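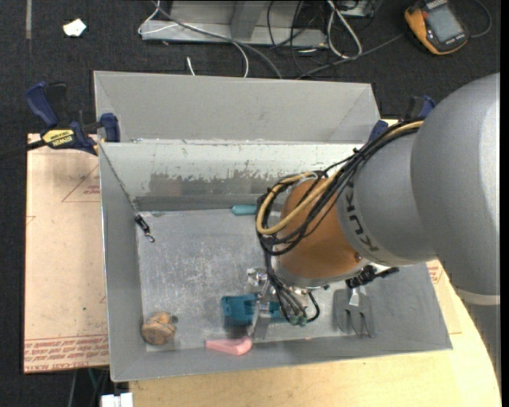
The tea house on Parkgate opened its doors in 1908, and it still keeps the habit of serving the first glass of the morning for free. I came to Drurville in December to write about old shops, and I stayed at the same corner table for most of a week, because the tea was good and the people were patient with my questions. Serpil Yazıcı has run the place for 14 years. She says that customers mostly want three things from her: heat, sugar and quiet. On my last afternoon I sat with my notebook and thought of all the objects that are loved for their color alone. The burnt orange of a machine joint, with a yellow-tan hose looped over it, is very near to the color she looks for when she holds a glass to the window. "Darker than this and it is bitter," she told me. "Lighter, and the guest thinks I am saving money."

The leaf comes from Tokgöz, a small family merchant, in sacks of 50 kilos. Before that the house bought from Grekilari, and some of the older guests still ask for it by name. Serpil does not correct them. She brings the tea, they drink it, and they say that it tastes as it always did.

Her method is slow. The leaves are rinsed with cold water, then they wait in the upper pot while the lower one comes to the boil. After the hot water goes over them, the pot must rest for a quarter of an hour. Erdal Duman, who works the early hours, showed me how he listens to the kettle and does not look at the clock. I tried it at home and my tea was weak - I had listened badly, or my kettle speaks another language.

There are 5 tables by the window and a long bench at the back, where the card players sit. The bench is hard and it is always full. A new one was offered to them last winter, with cushions, and they refused it after one evening. Serpil sold it to a barber across the street.

A glass of tea comes with two lumps of sugar on the saucer. If you want a third, you only have to look toward the counter.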